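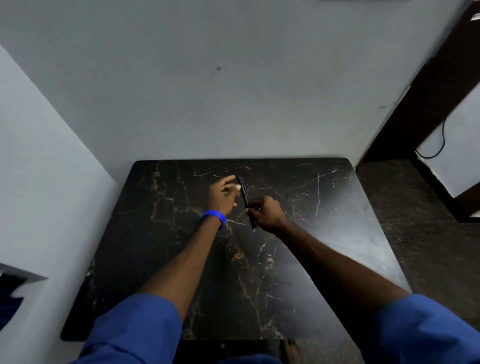 A dark pen held in one hand, with the other hand near its top, over a black table.

Robots at work: who does what?

Hiltden is a factory that puts pens together. A pen looks simple, but it has several parts, and each part has to go in the right place and face the right way.

For many years every step was done by hand. In January the factory started using a machine called Drida. Drida is a robot arm, which means a machine with joints that bend a little like your shoulder, elbow and wrist. It pushes the ink tube into the barrel and presses on the end piece. One pen takes it 5 seconds. In a full shift it finishes 3,045 pens.

What is automation?
Automation means giving a job to a machine that can do it without being steered at every step. The machine follows a program, a list of instructions stored in a computer. Drida's program is called Satum.

What do people do now?
Before the change, 20 people worked on assembly. Two of them now look after Drida. They fill its trays, clear jams and stop it if a part is loaded the wrong way round. The others moved to checking, packing and repairs.

Checking is still done by hand. A checker picks up a pen, turns it, feels whether the clip is firm and looks for scratches. Fingers notice very small movements. A robot needs a special sensor for each thing it has to feel.

Is the work easier?
Partly. Workers repeat the same movement less often, so their wrists get less tired. They also had to learn new skills, such as reading the messages on Satum's screen. The training lasted roughly two weeks. Some workers liked the old job better, as they could talk while they worked and the room was quieter.

Words to know
Assembly: putting parts together.
Sensor: a device that measures something, such as light or pressure.
Shift: the hours a person works in one day.

August 2019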